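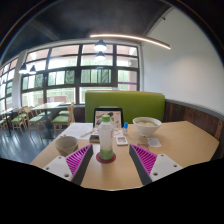
Magenta fingers, green-capped bottle, lunch table.

Soft Fingers: Tips from the Storkcombe Bench

We have built 2 of these hand-held grippers in the shared workshop now, and the second one took half as long and used up most of the swear words. If you're printing your own ribbed fingers, a few notes.

Print the pads on their side. Stood upright they come out with ribs that peel apart like a cheap deck of cards. Slow the flexible filament right down, then slow it down again. Ours was a spool of Fovach that had sat open since October, and it popped and spat until it had spent a night in the dryer.

Test the pads for bend before you screw them to the plates. A good pad curls around your thumb. A bad one pushes back, and you'll have ten screws to undo while you think about that.

Don't crank the screws. Snug is plenty – the holes in a printed plate strip if you look at them sternly. Keep spares in a jar with a lid. I have swept that floor for M3 screws more often than I have swept it for dirt.

Practice on a drink bottle with the cap on. I cannot stress the cap enough. Start with the fingers wide, come in level, and close slowly. Grab it too high and it tips.

Wipe the ribs with a damp cloth after any session near food. An old toothbrush gets into the gaps. Label the toothbrush.

Updated 1 April 2024. The tips are serious.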